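Orthorpe Robotics Club: Tabletop Sorting Data, Student Release

README, last edited 16/07/2019 by Pirjo Juntunen

What this is

Recordings made by the members of the Orthorpe Robotics Club for the tableware task in the Halvorsen student challenge. One arm, one table, one green cloth, and a set of colored plastic bowls and cups. The students set up the table, drove the arm, and wrote the labels. We are putting the data up so that other school teams can train on it, and so that next year's group doesn't have to start from nothing.

The release has 500 episodes. Each one is a single attempt, with a time limit of 60 seconds. Attempts that failed are included and marked as failed. Please don't filter them out before you have looked at the label file, since some of them are more useful than the good ones.

Who did what

Santeri Kuusisto: arm control, recording script
Hermenegildo Ocampo: table layouts, task list
Bogdan Śliwiński: camera mounting, calibration
Stuart Yeoman: labels, checking
Pirjo Juntunen: club advisor, contact for questions

The task

An instruction is drawn from the task list and read out by one student. Another student drives the arm with the hand controller. There are 4 task types:

stack: put one piece on or in another of the same kind
move: take a piece to a named area of the table
turn: set an upside-down or tipped piece upright
nest: put a cup into a bowl

Colors are part of the instruction, so "the blue bowl" is not allowed on its own. We use light blue, bright blue, dark blue and teal as separate names. This caused a lot of arguments in May, and the label file from before then uses "blue" for all of them. That file is kept in the old folder and should not be mixed with the current one.

Views

There are views from beside the table and a view from a camera higher up, looking down on the arm. The higher view also has depth.

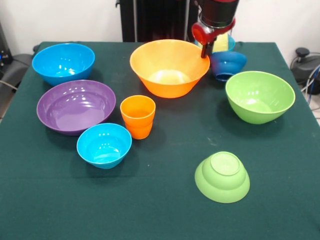 Side view, gripper beside the large orange bowl 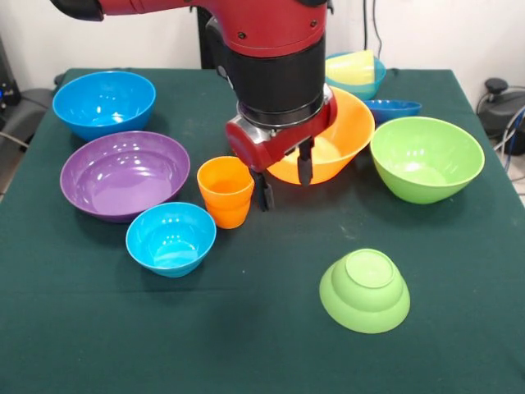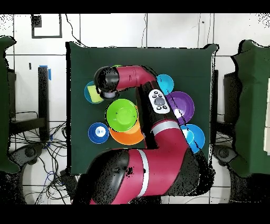
Higher view, with gaps in the depth along the edges of the arm
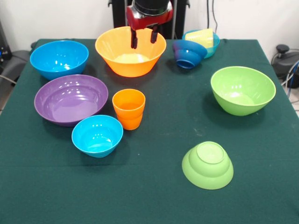
Fingers over the orange bowl, lime-green bowls on the right

Folder layout

episodes/ one folder per attempt, numbered from 0001
labels/ current label file, plus the list of color names
old/ labels from before the color names were fixed
calib/ camera calibration, one file per camera
tools/ playback script and the script that checks for missing frames

Inside each episode folder you will find the video from each camera, the depth frames, the joint positions, the gripper opening, and a short text file with the instruction and the result. Times are in milliseconds from the start of the attempt. Depth is in millimeters, so divide by 1000 if your code expects meters. A depth value of zero means there was no reading. It does not mean the surface is touching the camera.

Labels

The result is one of success, partial or fail. Partial is used when the right piece was picked up and ended up in the wrong place. If the driver picked up the wrong piece, the attempt is a fail even if it was placed well. Stuart checked every label against the video, and a second student checked any attempt he was unsure of. The notes field has whatever the checker typed, spelling included.

Known problems

Depth is poor around the arm. Santeri tried filling the gaps from neighboring pixels and the result looked fine but gave wrong bowl edges, so we left the raw values in.

The arm blocks part of the table in the higher view. Use a side view if you need to know what is behind it.

The joint log sometimes starts a few frames after the video. The playback script corrects for this. If you write your own reader, use the timestamps and ignore the frame numbers.

There is lint on the cloth. A simple color threshold will pick it up as small objects.

Layouts are not evenly spread. Hermenegildo drew the first group by hand and tended to leave the front of the table open. Later layouts came from a random generator, and the layout field says which kind you have.

Train and test split

The split is by layout, so a layout never shows up on both sides. The test list is in labels/test.txt. The Fuderton team used an earlier split made by episode number, and their scores can't be compared with ours.

Use

Free for class and club use. If you show results at a competition, please name the club. Don't upload copies elsewhere; link to this page so people get the corrected labels.

Corrections

Send the episode number and what you think is wrong to Pirjo. A plain list is fine. Label fixes go in at the end of each term, and the changes file records who reported them.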